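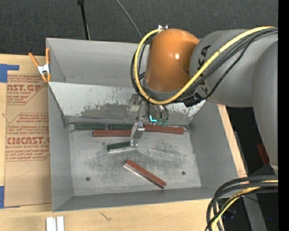

Figure 6-1. Bin region with mixed green and reddish-brown blocks, seen from the fixed camera.

6 Setting up the bin model and grasp filter

This section covers the Flokalis planner from the point where the camera is calibrated and the arm is connected to the controller. If the hand-eye calibration has not been saved, complete section 5 first. The planner loads without it, but every grasp candidate is rejected with error 13 (NO_EXTRINSICS).

6.1 Defining the bin walls

The bin in Figure 6-1 has a sloped panel at the far side and a right wall that leans outward. The default box model assumes four vertical walls and does not fit this shape. Use the polygon model.

1. Open Workspace > Containers and select New > Polygon.
2. Jog the tool tip to each corner of the floor plate in turn and press Record. Work clockwise as seen from above.
3. Repeat for the top edge of each wall.
4. Where a wall changes slope, add a break line. Record both ends of the line.
5. Select Build. The model is drawn over the live depth view.
6. Check that the residual shown under the view is below the limit set in Workspace > Tolerances.

Note: Bare metal returns patchy depth, and scraped areas are worse than smooth ones. Holes in the depth view along a wall do not affect the model, which is built only from recorded points.

Note: Record the floor corners on the plate itself. Points taken on a weld or on the foot of a wall tilt the floor plane, and the planner will then place low grasps beneath the surface.

CAUTION: Keep jog speed in T1 while recording. Collision checking against the container is off until Build has finished.

6.2 Fixed obstacles

Anything attached to the rim must be entered as an obstacle. The spring clamp at the upper left corner of the bin is a typical case: one handle stands upright against the wall and is missed by the polygon model.

1. In Workspace > Obstacles, select Add > Capsule.
2. Set the two end points and the radius. Allow for the full handle length.
3. Set Attach to = Container if the item moves with the bin, or World if it does not.

Cables on the arm are handled separately. Enter the widest reach of the loop as a padding value on the link it hangs from (Robot > Link padding). Do not model the cable as an obstacle, or the planner will report the start pose as in collision.

6.3 Segmentation

The Marinho segmentation module ships with a profile for rectangular blocks. Two settings usually need attention.

split_gap: smallest gap at which two blocks lying end to end are treated as separate parts. Blocks of the same color in one line, such as the two green ones along the back edge in the figure, are merged into a single long part if this value is too high.

color_weight: set to 0 to segment on depth alone. Raise it when blocks of different colors touch, for example where a reddish-brown block lies directly in front of a green one.

After changing either value, select Re-run on last capture. A new capture is not required.

6.4 Grasp filter

1. Set wall_clearance for each wall. A sloped wall may take a smaller value than a vertical one, as the check uses the true surface.
2. Set max_tilt to 17 degrees. Larger angles are accepted but lengthen planning time.
3. Set rank_by to height for deep piles or to clearance for a single layer.
4. Select Dry run. Candidates are listed with the reason for each rejection.

If every candidate on a part is rejected with WALL, lower max_tilt before reducing wall_clearance.

CAUTION: Dry run does not move the arm. Step once does, and it starts as soon as the enable switch is held. Clear the area before selecting it.

6.5 Saving

Select File > Save cell. The container, obstacles, segmentation profile and filter are written to one cell file. Cell files saved in Fukine format open read-only and must be converted before editing (see section 9).

Section maintained by Ronaldo Evangelista. Last revised in March.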